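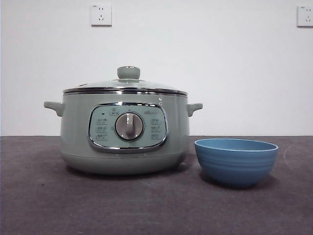

The arm was built in a shared workshop on Clandbridge, in a unit that used to store bicycle parts. Its makers call it Rautiainen, and the job they gave it is narrow: take the glass lid off an electric cooking pot by the knob, set it down, and put it back.

A lid is a poor first target. Clear glass gives a depth sensor very little to work with, and readings through it tend to land on whatever lies behind. The first version of the software looked for the rim of the lid and missed by up to 14 millimeters. The current one ignores the glass, finds the knob by color and shape, and works outward from there.

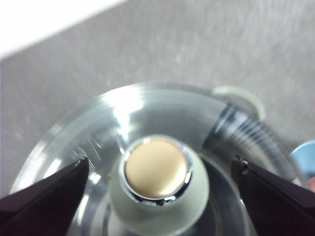

A camera at the wrist handles the last stretch. The fingers are black, tapered wedges, printed solid at the tips after hollow ones flexed under load. Closing force is capped in software at 80 percent of what the motor can deliver. The joint housings went through 21 revisions, most of them to make room for cable.

The parts bill came to around 500 dollars, excluding the bench supply, which belongs to the workshop. The control code is split into two programs. Tandurance runs the motion and logs motor current at each joint. Wellness watches the log and stops the arm when a reading leaves its band.

Backlash in the second joint is the main open problem. A belt reduction has been drawn up to replace the gears, and the new pulleys are due in January. Until they are fitted, the arm approaches every target from the same side.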